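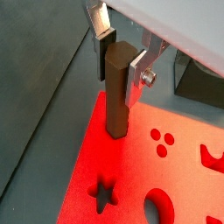

Kitine Shape Blocks and Foam Boards
Posted in January by Hannelore Reinholz

Stock is back. Blocks and boards both, sold separate or together. Short version of the page for now, longer one when I get the chance.

The blocks. Tall narrow prisms, matte finish all over, no gloss option. Dark brown is the one most people order and the one we keep deepest. Other colors come and go, ask before you plan a whole classroom on them. Corners are angled on the hex profile so it sits nicely in small hands. Stands up on its own end if the table is level. On carpet, forget it.

The boards. Foam, thick flat slab, bright red. Surface has a slight fuzz to it straight out of the wrap and that stays, it's the material. Picks up pet hair, sorry. Lint roller works, tape works better. Don't scrub, it pills.

Why people buy them together: a block set down on foam makes hardly any noise. Sorting, stacking, lining up, standing things on end, all of it quieter then on a bare tabletop. Dark block on red also shows up well for kids who have trouble picking out shapes.

Sets
Small set, 8 blocks, one board.
Full set, 15 blocks, one board, cloth bag.
Blocks only, same counts, no bag.
Spare board, red only at the moment. Blue is on order from Saliba, no date yet.

Order code for the full set is 2467, old catalog had it as 693 and that still works at checkout. Please don't use both, you will get two sets. Has happened.

Care. Blocks: damp cloth, dry right away. No dishwasher. No soaking in the sink overnight either. Boards: store flat. Rolled or leaned up against a wall they take a curve and it's slow to come out. Keep off radiators. A pencil point will leave a dent for good.

Color note. Red reflects up onto anything standing on it so the bottom of a brown block can look reddish in photos. It's plain brown in the hand. Hemant Vishwakarma checks returns and he gets this one a lot.

Small parts: blocks are big enough that we sell them for preschool up, but pieces torn off a board are another matter. Throw out a board once teh edges start to crumble.

Shipping. Full sets go by Buturance, small sets in a padded mailer. Boards travel flat so the box is wider than you'd expect, won't fit most mail slots. Orders in before 2 pm leave same day. Pickup from the Ellel counter is fine too, bring the order code.

Returns accepted unused, board still wrapped. Missing a block? Write to Hemant with the code and the color, he sends singles.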